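Chapter 9
Hands in Other People's Bedrooms: Working Rules for Household Manipulation

Most safety rules for robots were written by people who assumed there would be a fence. The fence was a fine idea. It kept the robot on one side and the apprentice on the other, and the worst that could happen at lunchtime was that somebody left the gate open. A bedroom has no gate worth the name. It has a duvet, a dangling sleeve, a sock of unknown origin and, quite often, a person who has come back for their phone.

This chapter deals with what a site rule looks like once the fence has gone. We take tidying clothes as our running case. It is dull work, which suits us, as dull work is where rules get skipped. By the end you should be able to write a one-page working rule for a soft-goods task, say who may stop the machine and how, and tell a rule from a wish. ("Operators will take care" is a wish.)

9.1 The hand before the task

Every rule sheet in this book starts with the hand. Students want to begin with the arm, which is bigger and looks more likely to hurt someone. In cloth work the arm is seldom where the trouble starts. Trouble starts at joints, seams and gaps, where a thread or a drawstring can go in and decline to come out.
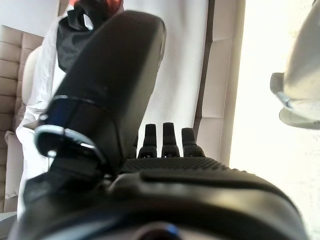 Figure 9.1 Large finger and three fingertips, with the textured grip pad below them.

The pre-task check used in the Skatton trial homes has 15 lines, and the first 11 concern the hand. New operators find this lopsided. Wanda Ruiz-Ortega, who wrote the sheet, found it lopsided too, and left it alone. Look at the pad for lint. Look at each finger base for trapped fibre. Open and close the hand fully, with nothing in it, before it goes anywhere near a garment. Initial the line when you have done it – not in the van, and not for all 15 lines in one long wavy stroke.

The sheet also asks for the name of the person holding the stop control. A name, please. "The team" has no thumb to press it with.

9.2 What counts as the workspace

On a factory floor the workspace is painted yellow. In a home you must decide where it ends, and write it down in words the householder would recognise. "The bed, the rug and the floor as far as the curtains" is a perfectly good boundary. "The operational envelope" is a way of not having decided.

Three points come up in every assessment we have marked. The workspace includes the air above the bed, where a lifted garment hangs lower than you expect. It includes both arms, even when only one has a job to do; an arm that is waiting still takes up room, and should be given a waiting position on the sheet. And it includes the container. Baskets get nudged, so note where yours stands at the start and check it after any pause. 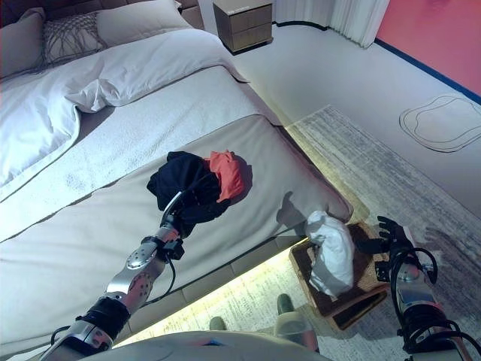

9.3 Holding, carrying, letting go

The Plelteneo household code, which we follow here with some grumbling, splits any soft-goods move into a hold, a carry and a release, and sets a separate limit for each. The carry gets the most attention from students and the least from the code. A shirt in transit is not very dangerous. The release is another matter: cloth clings, sleeves trail, and a hand that opens and pulls away briskly may take the basket along for the outing.

So the rule is open, wait, look, withdraw. The wait is the part that goes missing. When Ilie reviewed 199 logged releases last May, 9 had been signed off with no wait recorded at all, and all of them fell in the last hour of a shift.

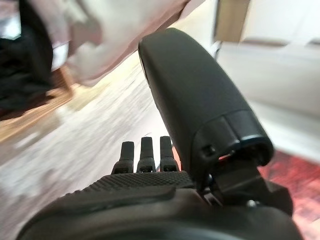 None of this calls for clever equipment. It calls for a pause that is written into the procedure and a supervisor who doesn't sigh during it. If your schedule has no room for the pause, the schedule is wrong and should be sent back to whoever drew it up, ideally with the relevant line underlined.

Garments in a heap need one further rule. Treat a bundle as a single item until it has been put down. Trying to sort it in mid-air is a fine way to learn how drawstrings work.
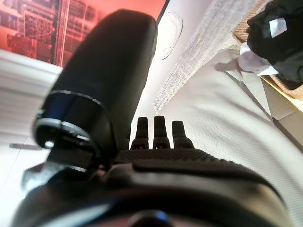 Ezekiel Hutchins objects to the bundle rule, and asked us to say so. In his view it rewards careless picking: if a tangle may be carried as one item, operators will make tangles. He would allow two garments at most, with anything larger put back and picked again.

We have some sympathy. The trouble is that a limit of two requires somebody to know how many garments are in the heap, and a heap is poor at telling you. Exercise 4 asks you to draft both versions of the rule and try them on a colleague who is tired.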